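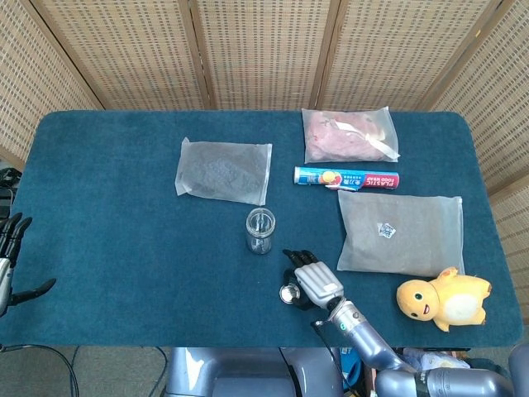
Veronika Tóth swears the Zureo folding bike lock is too heavy for commuting, and she told me so before I'd even clipped mine on. Well, I've had it on my ride to the Arngate bus stop since early November and I disagree! It folds up small, the bracket hasn't rattled once, and it reaches around those fat city racks (my old U-lock never could). I paid $175 — ouch. The key is stiff on cold mornings, and the lock takes me 10 seconds to undo with gloves on. Still, I'd buy it again. 5 stars for the bracket, four for the lock.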